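Toddler building bricks

Toddler building bricks are oversized interlocking toy bricks made for children who are too young for the small kind. They are a wonderfully simple idea: a hollow plastic block with studs on top and a socket underneath, big enough for a whole fist to close around. Most are molded in bright, solid colors, and a block with four studs in a square is among the most familiar shapes.

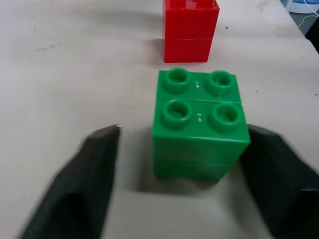
Play with them usually begins with knocking down. Long before a child can join two bricks, a tower built by somebody else is a thrilling target, and the crash is half the fun (the other half is demanding a new one). Stacking follows, first loosely and then with a proper push, and after that come walls, beds for stuffed animals, and long, wobbly bridges!

History

The town of Lengyel has a lively brick-making tradition of its own. Edit Vida and Géza Csizmadia founded the Clorkley workshop there and sold their first set, a box of 100 bricks, through a single toy store. Their rival Trovell answered with softer corners and a looser grip, which small hands could pull apart without help. Collectors still argue happily over which was better.
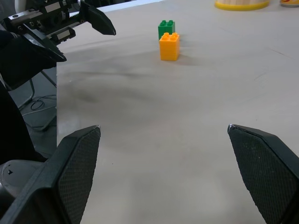 Clorkley later added wheels, arches and a much-loved sloping roof piece designed by Jingyi Lei. The largest set it ever sold, the Hikum Castle, held 798 pieces and came in 2 boxes with a rope handle on each.

Collecting

Early Clorkley sets turn up at flea markets, often mixed with Trovell bricks. The two makes do fit together, though a Trovell brick sits a little loose on a Clorkley base. Botond Kocsis's guide to both makers lists every known color and remains the standard reference.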